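From: Eetu Seppälä
To: jars-and-closures list
Date: Tue 19 September
Subject: Re: Lids that bind on ribbed canisters

Ngozi Mohammed wrote:

> I have a shelf of dark ribbed storage canisters, the Rultitz
> pattern, used for flour, rice and dried beans. Several of the
> lids have started to bind. They go on without much trouble but
> need two hands and a fair amount of swearing to come off. I
> have tried wiping the rims with a damp cloth and I have tried
> a smear of cooking oil, which helped for a day and then made
> it worse. Is this wear, dirt, or just how they are? I would
> like to keep them, as they fit the shelf.
>
> Also, does anyone know whether the Bepari lids are
> interchangeable with these? They look the same diameter.

Ngozi,

Dirt, most likely, and the oil has now joined it. Cooking oil left in a thin film goes gummy, and flour sticks to the gum. You then have a paste in the only part of the canister where the clearance is small. Wiping the rim does not reach it. The material collects on the inside of the lid skirt, up in the corner where the skirt meets the top.

What I do with mine:

Soak the lid upside down in warm water with dish soap for 20 minutes. Run a soft toothbrush around the inside corner, then around the outside of the canister mouth. Rinse, and repeat if the brush comes away tacky. Let both parts dry overnight with the lid off. Do not put oil, wax or petroleum jelly back on. If the lid still drags when clean and dry, rub the skirt with a dry cotton cloth and try it again before reaching for anything abrasive.

If you do have to sand, use 400 grit, wet, on the inside of the skirt only, and go two turns at a time between fittings. It is easy to take off too much, and a loose lid on a flour canister is a worse problem than a tight one. I ruined one in February that way and it now holds clothespins.
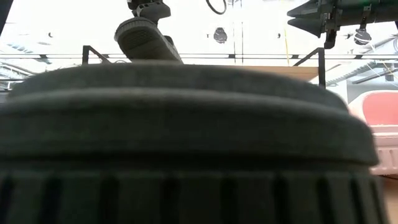 The second thing to check is where you are gripping. People tend to squeeze the lid at two opposite points and pull straight up. That pushes the skirt slightly oval and it bites on the mouth at the other two points, so the harder you squeeze, the tighter it gets. Put a flat palm on top, fingers spread around the edge, and turn a little before lifting. Hold the body by the ribs with the other hand. The ribs are good for that, at least while they are clean. They also collect dust in the grooves, and a dry paintbrush is quicker than a cloth for getting it out.

A matte lid shows every floury thumbprint, so you will be tempted to scrub the top as well. Soap and a soft cloth only. Scouring pads leave shiny patches and those do not come back out -- I have two to prove it.

On the Bepari question: no, not on my set. The outside diameters match closely enough that a Bepari lid will sit on a Rultitz body and look right, but the skirt is shorter and it rocks. Fine for pasta, useless against pantry moths. The Nevico ones are closer, and I have one on the rice canister now, although the edge stands out a little from the body and catches on the shelf above. Measure the inside of the skirt with calipers if you can borrow a pair. Outside measurements tell you very little here.

Could you post the inside diameter of one lid that binds and one that does not? Take each reading twice, the second at a right angle to the first. If the two readings on the bad lid differ, it has gone out of round and cleaning will only get you part of the way. Dishwasher heat would be my first suspect in that case, so please say whether they have been through one.

Eetu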